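**English Department Survives Grading Season, Adopts Rubric**

*Jan 29, 2021*

The English department at Warnska College turned in its last fall grades this week, and with the red pens barely capped it has moved on to its other winter sport, arguing about how to grade. The faculty voted on Wednesday to try a shared rubric for the first-year writing course. The motion passed by 2 votes, after a meeting that ran past dinner and, for those dialing in from home, through it.

Under the new plan, which starts in April, every section of the course will score essays on the same sheet. There are boxes for thesis, evidence, organization and style. An earlier draft had a box for "voice," but the people in favor of voice could not agree on what it was, and it was moved to an appendix.

Imelda Dizon, who directs the writing program, read 220 essays last term and has no regrets about any of them except a batch on *The Great Gatsby* that arrived the same night. "Students deserve to know what an A means before they get to my section," she said. "At the moment they ask around, and what they hear is mostly folklore."

The folklore is rich. One instructor is said to take off points for any sentence starting with "Since the dawn of time." (She does. She confirmed it by email in one word.)
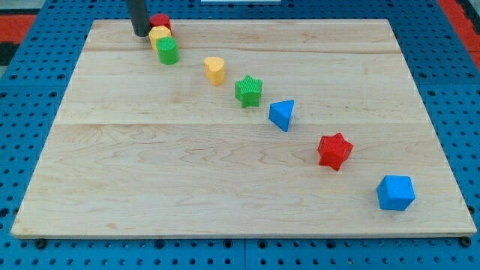
*Colored plastic shape blocks on a light wooden board.*

The chief holdout is Crisóforo Cuevas, who teaches the Victorian novel and writes his comments longhand, often at greater length than the essay. He came to the meeting with a copy of the department's grading guide from 1927, which fits on a single page and advises instructors to "mark what is good, and be brief about the rest." He read it aloud twice. He was asked, kindly, to be brief about it.

Zlata Moroz, a second-year student who sat in for the student council, told the faculty that most of her classmates look at the grade first and the comments when they feel strong enough. She asked for comments to come back within two weeks. The room went quiet, and the item was put off to the next meeting.

The rubric will get its first outing in six sections, with a review to follow before the summer break. Instructors who want to keep writing in the margins may do so, and the department has set aside space on the back of the sheet.

Copies of the draft are in the main office. At 3493 words, it is longer than any essay the course assigns. Comments on it are due by noon on Monday, and late ones will be marked down.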